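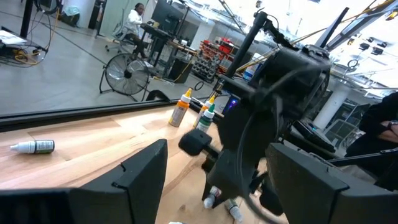 3 min read

Sorting small bottles is the sort of job most of us would hand to whoever happens to be standing nearest, and it has kept the people at Suvum busy for a good part of the spring. The company is building up a large store of examples for a learning system it calls Plakex, and the examples all come from the same kind of work: two robot arms, a wooden tabletop, and a changing spread of dropper bottles, some upright and some lying on their sides, to be picked up and put away.

The idea is easy enough to follow, even if the doing of it takes patience. A person guides the arms through the job from start to finish while cameras record what the grippers are facing, and the recording is saved along with every movement of the joints. Then the bottles are laid out again in a different way, and off they go once more. By the end of April the team had saved more than 100 complete runs of the bottle task, and they would dearly like to have a good many more before the summer.

“People come in expecting to see something quick, and I always feel I should offer them a coffee first,” said Pieter Baert, who looks after the recording sessions and has a soft spot for the slow ones. “A bottle on its side is a completely different problem from a bottle standing up. You have to come at it from another angle, and you have to think about where the nozzle is pointing. We do it without thinking at the kitchen counter, and then you try to do it with an arm that isn't yours!”

New operators spend their first mornings on nothing but picking up and setting down, and Baert says he can usually tell by lunchtime who is going to enjoy it. Sessions are kept short – people get tired well before the arms do – and the operators trade places often, which also means the system gets to learn from several pairs of hands, each with its own habits.

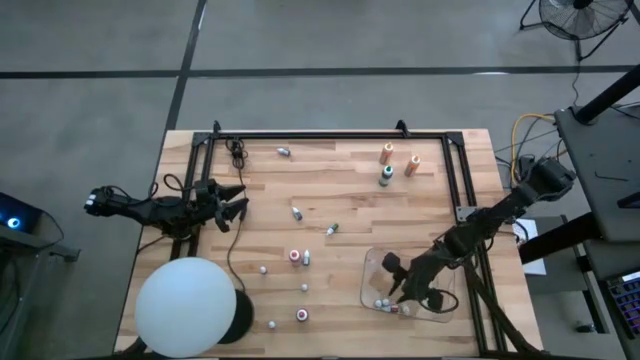 Do runs with a mistake in them get thrown away?

Most of them are kept. If an operator fumbles a bottle and then recovers it, the run is marked as a recovery and stored with the others, so the system has some record of how to put things right. Only runs where the recording itself has failed are deleted.

Marking the runs falls mainly to Leandro Ojeda, who watches each one back and notes where every pick begins and ends. It is close work, and he likes to do it early, before the phones start. He has also drawn up the list of starting layouts, 8 of them so far, which the operators follow loosely and are welcome to bend a little as they go along.

The first outside partner to try the results will be Lambrechts, a packing firm that handles a lot of small containers and has been very generous with its advice. Its staff have already asked for jars and loose caps to be given as much attention as the bottles, and Ojeda says those requests are being worked into the next round of recordings. A second task, folding and stacking cloth pouches under the working name Grosen, is due to start once the bottle work is further along.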